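9/19/23 – head camera swap, bottle refill task

Spent the morning on the Yeom head camera, which Troels Kjærgaard has been pushing for since we started having trouble with the old Graris one. Same mount, same tilt, exposure locked at 118 on both (whatever units the Graris driver thinks it's using, I gave up on the manual). I wanted something mean to small clear objects, so I went with the contact lens solution refill, task 3724. Clear bottle into clear bottle against an off-white wall – if a camera can find the neck of the travel bottle there, I'll trust it with the rest of the list!

Did the human reference first, at WS 05, before letting the Tondance gripper anywhere near it. The part I care about is step 3, lining up the two openings. You want the threads on the small bottle readable while the big one is tipped nearly flat right over it, and the left thumb sits across the front of the small bottle, so the tracker has to cope with that too.
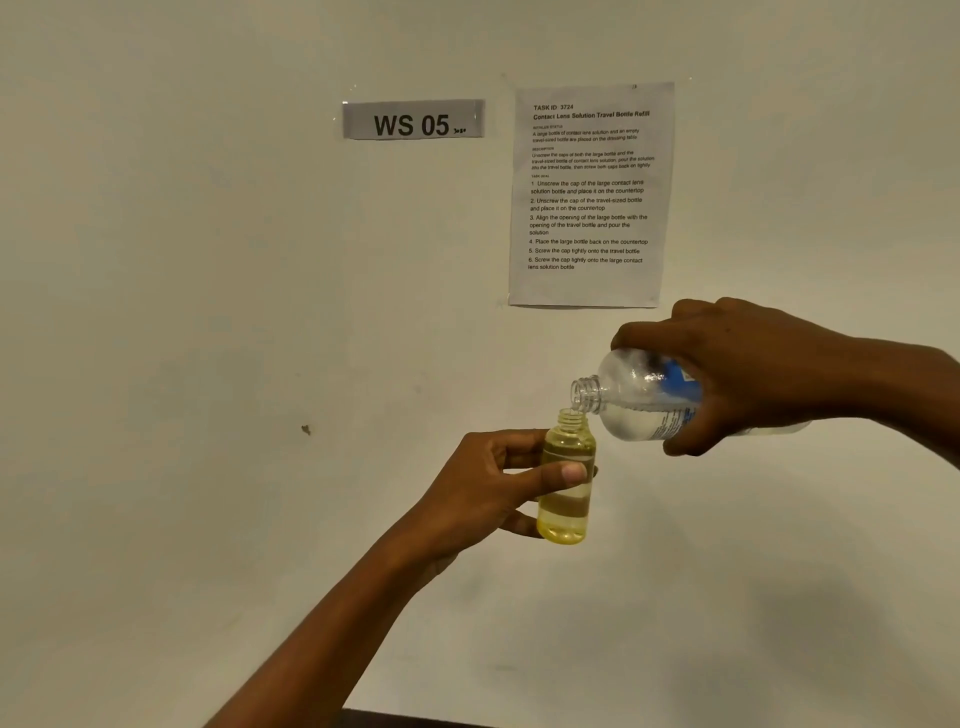 Gripper notes

Ran the Tondance fingers on the travel bottle after lunch, 3 tries. The soft pads hold it fine, but they squeeze too hard with the cap off and the level creeps up. Dropped the force limit from 1253 to 1000 in the Gremex controller and that looked better, though I only got one clean try at the new setting before the wrist cable started complaining again. Need to reroute it on the outside of the elbow.

Unscrewing is still bad. The cap on the travel size is tiny and the fingers slip about half a turn in. Troels thinks narrower tips, I think grippier pads, so we'll print one set and glue up the other and see.

To do: label the reference clip, ask about the Yeom white balance (it drifts when the wall gets darker on the right side), order more solution.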